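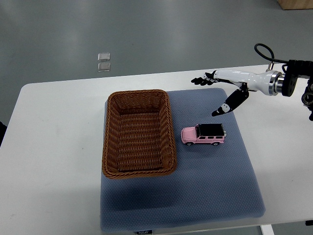 Gallery / Faults and stoppages

The thumb fault on the right hand

In June the right hand on our table-top rig began to lose its thumb position partway through a run. The fingers carried on as normal, but the thumb stopped answering and stayed at whatever angle it had reached. We logged 14 stoppages before pausing the work. The task is a simple one - pick up the pink toy car and put it in the wicker basket.

Hand over the car, fingers straight, thumb pointing down towards the mat. The gap between them has to be open before the arm lowers. In the worst of the faults the thumb did not close with the fingers, and the car was pushed along the mat towards the basket.

Yee-man Ng went through all 476 runs and found that the fault came up only after long sessions. Abdelilah Bensaid then traced it to a connector in the thumb wiring, which was working loose as the hand turned. Landance sent a replacement with a locking clip.

Until the new part has done 16 full sessions, the arm runs at reduced speed and people stay back from the table while it is powered. If the thumb stops, press the stop button first and do not try to free the car by hand.

Runs checked by Yee-man Ng. Repair by Abdelilah Bensaid and Po-yen Huang.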